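Zurkthorpe Tenants' Pages > House and Heating > Checklists > Before the cold months

Print this page | E-mail this page

Smoke alarms and heaters: checklist for the flat, with comments

Please go through the list once in October and once again in January. I write OK, NOT OK or a short note behind each point.

1. Smoke alarm in each bedroom and in the corridor. OK.
Comment: press the test button until it sounds. In the small room it was very weak, so I have changed the battery.

2. Date on the back of the alarm. NOT OK in the corridor.
Comment: it is older than ten years. A new one is ordered from Aebischer.

3. Electric heater, 2000 watts, plugged directly in the wall. OK.
Comment: never in an extension lead. Feel the plug after 31 minutes – my own habit, you can take half an hour. If it is hot, switch off and call the electrician.

4. Extension leads. One NOT OK.
Comment: the lead behind the sofa is marked for 3000 watts only when fully unrolled. It was rolled up. Now it lies flat along the wall.

5. Free space before the heater, one metre. OK.
Comment: curtains count also, and drying clothes.

6. Gas boiler, yearly service. OK.
Comment: the sticker from Stirnon is on the side. Ask for the paper too, the landlord wants to see it.

7. Carbon monoxide alarm. OK.
Comment: ours is in the same room as the boiler, fixed as the leaflet says. Do not put it inside a cupboard.

8. Way out by night. Note.
Comment: the key must be near the door, but where a hand cannot reach it through the letter box. We had two boxes of shoes in the corridor – removed.

Next check by Gertraud Auer.

Reader comments

Facundo Olivares: Point 4 is good. I had the same with a rolled lead and it smelled already. 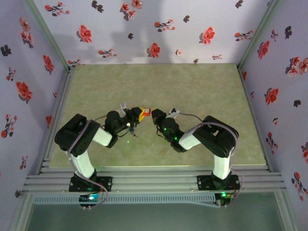
Jad Akl: For point 2, does the ten years start from the date printed on the alarm or from the day I put it up? Mine has both written on it and they are more than a year apart.

Domenica Hauser: From the printed date, Jad. I would change it now.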